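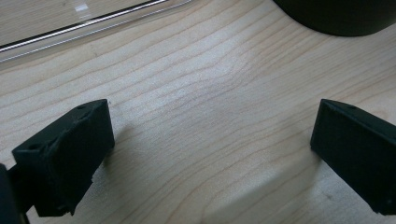
4. Fitting a lens and setting the focus

Read section 3 first if the battery has not been charged. The Gremar 38 will not store focus settings when the charge is low, and you will have to repeat steps 7 to 11.

4.1 Attaching the lens

1. Switch the camera off and wait for the green lamp to go out.
2. Turn the body cap anticlockwise and lift it away. Keep it in the pouch.
3. Remove the rear cap from the lens.
4. Line up the white dot on the lens with the white dot on the mount.
5. Push the lens in gently and turn it clockwise until it clicks.
6. Try to turn the lens back without pressing the release button. It should not move.

Caution: Do not touch the gold contacts on the mount. If they are marked, wipe them once with a clean dry cloth. Do not use lens fluid here.

Note: Lenses made for the older Martinelli mount need the Jondemeo adapter ring, sold separately. With the ring fitted, autofocus is switched off and the aperture must be set on the lens.

4.2 Matching the focus to the lens

Each lens focuses very slightly in front of or behind the point chosen by the camera. The camera can store a correction for up to 5 lenses. You will need a tripod and the folded test card from the box.

7. Stand the card upright in even light, 126 cm from the front of the lens. Direct sun on the card will give a false reading.
8. Switch on and choose Menu > Focus > Lens match. The name of the lens appears at the top of the screen.
9. Place the square marker over the cross in the middle of the card and press OK. The camera takes a set of pictures, which lasts roughly a minute. Keep your hands off the tripod until you hear two beeps.
10. Look at the result on the screen. Use the left and right keys if you want to change the value by hand.
11. Press OK again to save.

If the screen shows "No match", move the lamp or the card so that the light is even and start again from step 8. If it appears a second time, check that the lens switch is set to AF — it is easily knocked when the lens is being fitted.

Zoom lenses should be matched twice, once at the widest setting and once at the longest. The camera works out the values in between. Both readings count as one lens in the memory.

Note: Cameras bought before June may show "Adjust" in place of "Lens match". The steps are the same. The name changes when the firmware is updated (section 9).

4.3 Removing a correction

Choose Menu > Focus > Stored lenses, highlight the lens and hold the bin key for two seconds. A full reset also clears this list. Your pictures and the Asier colour profiles are kept.

Caution: Always fit the body cap when no lens is attached, even for a short time. Dust on the sensor is not covered by the guarantee.

For cleaning the sensor, see page 128.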